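The gripper that forgot to stop squeezing

February 28, 2019

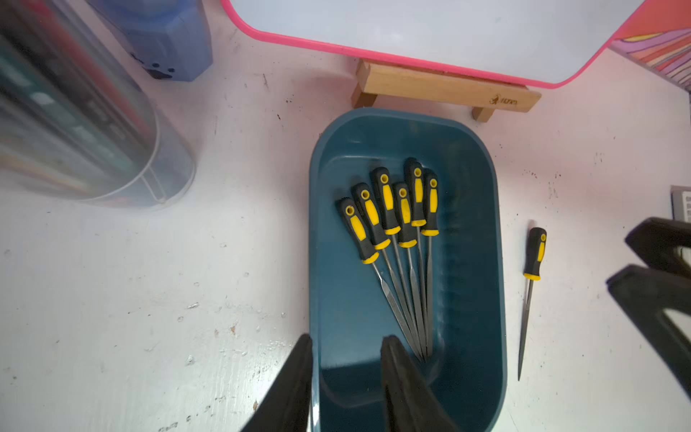
Needle files, teal tray, and one still out on the table.

I have been promising a post about the Great Squeeze for weeks, and I finally have the whole story, so get comfortable. It's a good one (well, good for me, less good for the finger pads).

Some background for new readers. My two-arm bench setup is called Ruangrit, and its current job is sorting small hand tools into trays. Needle files are my favorite test because they are such a pain! The handles are fat and grippy, the shafts are skinny and textured, and the balance point is never quite where you'd like it. If your grasp code handles files, it will handle pens and paintbrushes without breaking a sweat.

The fault showed up on run 369. The arm picked up a file by the handle, carried it to the tray, and then kept closing. There was a creak, then a smell of warm motor, and by the time I got my hand to the stop button the pad on one finger had split right down the middle. The file was fine. Those rubbery handles can take a lot. The pad went in the trash.

My first guess was the force sensor, and I lost two evenings to that guess. I swapped it, recalibrated it, swapped the old one back in, and both of them read perfectly. Then I blamed the cable where it bends at the wrist, which has bitten me before. I wiggled it for ages with the readings up on screen. Nothing, not even a flicker.

Narendra Dixit finally cracked it over the phone. He asked how often the sensor readings reached the controller, and I said every 5 milliseconds, very proudly. Then he asked what the controller did when one didn't arrive. Um. I went and looked. It reused the last value it had, forever, with no complaint at all. So if the readings dropped out just before contact, the controller went on believing it was holding thin air, and of course it kept squeezing!

What was dropping the readings? My own logging. I had added a script back in July that saves everything to disk, and when the disk got busy it blocked the sensor messages for as long as 300 milliseconds. Once I knew what to look for I found 13 of those gaps in the old logs. Most of them happened while the arm was moving through open air, where a stale reading does no harm, so I never noticed.

The fix has two parts. Logging now runs as its own process and can be as slow as it likes. And the controller checks the age of every reading – if it's too old, the fingers hold position and the arm stops until I clear the fault by hand. I also put a hard limit on motor current, set in the drive itself, so there's something underneath my code when my code is wrong. That one should have been there from day one, and I'm a bit embarrassed about it.

Testing this was the fun part. I wrote a little tool that pauses the sensor messages at random moments, then let the arms loose on the files with my thumb on the stop button. Pause, hold, fault light, every time. I may have cheered.

Still on my list: a softer pad material, and a louder fault buzzer. If you run a gripper at home, go pull the sensor data out from under it (with a foam block in the fingers, please) and tell me in the comments what it does.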